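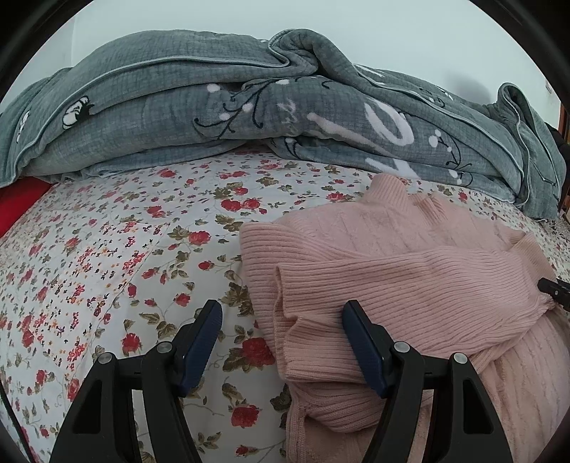
4. Recording a garment session

Read Section 3 first. If you skipped Section 3, your two grippers are not calibrated to each other, and everything you record today will be a very sincere record of nothing.

This section covers the garment task in the Tarkis method: one person, two hand-held grippers, one piece of clothing, one bed. The recordings train a policy that later runs on a pair of arms. The policy sees what the gripper cameras see and knows nothing else about you, your bedroom or your good intentions.

4.1 Before you start

1. Make the bed with a single flat sheet. Patterned sheets are welcome. Our first training set was shot on plain gray cloth, and the policy it produced treated the first flower it met as something to be picked up.

2. Push blankets to the far side and leave them there for the whole session. They don't need to be neat.

3. Pick a garment from the approved list (Appendix B). Knits are on the list. Knits are also the reason the list has a second page.

4. Start both recorders, then bring the two grippers tip to tip in view of both cameras and close them together 3 times. The Markon sync script looks for this and will reject the pair of files without it. It will not tell you so until you upload.

CAUTION: Keep loose cables off the garment. A cable caught in a closing jaw ends the episode and, on one occasion, the cable.

4.2 Spreading the garment

5. Drop the garment from chest height. Do not arrange it. Everyone arranges it.

6. Find a sleeve with one gripper and pinch it near the end. Take a small amount of cloth. A big mouthful feels safer and gives the policy very little to learn from, as the fingers hide what they are holding.

7. Keep the other gripper open and in view while you decide where it goes. Pausing is fine for up to 9 seconds. After that the trimming script assumes you have gone for coffee.

8. Pull slowly. On cable knits and ribbing the cloth stretches before it slides, so the first bit of movement at your hand produces none at the other end of the sweater. Wait for the cloth to catch up.

9. Work the sleeves outward, then straighten the body by the hem. Do not use your free fingers, your elbow or your chin. The cameras may miss it, but the cloth will move with no gripper near it, and the Siddiqui filter is good at spotting this.

Note: The target is "flat enough to fold," which we define as both sleeves clear of the body and the neckline open to view. Small wrinkles pass. Chasing the last wrinkle is the most common cause of long episodes, and the policy picks up the habit with enthusiasm.

4.3 Ending the episode

10. With the garment spread, hold both grippers open over it for a slow breath, then stop the recorders.

11. Mark the episode "good," "messy" or "abandoned." Please keep the messy ones. In our tests, a policy trained on 300 episodes with 50 messy ones mixed in recovered from a dropped sleeve far more often than one trained on 300 tidy ones. The tidy one, having never seen a dropped sleeve, went on folding the air where it should have been.

12. Turn the garment over or swap it, and go back to step 5. Change the sheet between garments if you have another one.

CAUTION: Do not review footage between episodes. You will start performing for the camera, and it shows. 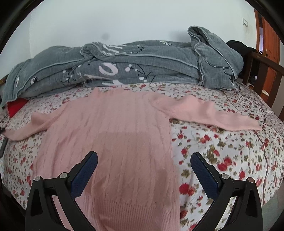

Sowmya Rajan asks whether step 6 still holds for turtlenecks. On her runs a small pinch at the collar slipped out again and again, and she ended up taking a double layer. Is that going to confuse the policy, or is it allowed?

Reply from Trunov docs: Allowed at the collar, discouraged at the cuffs. We'll add a line in November.

knitpicker: My messy pile is bigger than my good pile. Should I be worried?

Reply from Trunov docs: Only if you marked them all "good."

bench_left: Step 4 needs to be in bold. I lost an afternoon to step 4.

Related sections
Section 3: Calibrating a gripper pair
Section 5: Folding from the flat state
Section 6: Uploading, and why it failed
Appendix B: Approved garments
Siddiqui filter: reading the reject codes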